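Checking the Load on a Power Strip

Find the rating printed on the underside of the strip. If only amps are given, multiply by your line voltage to get watts. Then read the label on each device you plan to connect and add up the figures. A 60 W lamp and a 104 W monitor come to 164 W, well under the limit of most strips.
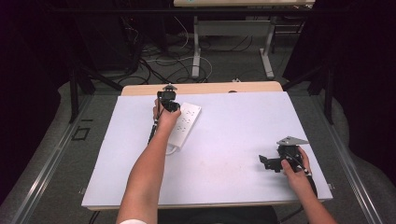

Keep the running load under 80 percent of the rating. Motors draw more at startup, so put fans and pumps on a wall outlet. Placement matters too: set the strip on a flat, hard surface with the sockets facing up, like the white one on the board, and keep it off carpet and bedding. Do not plug one strip into another.

Recheck the total whenever a device is added.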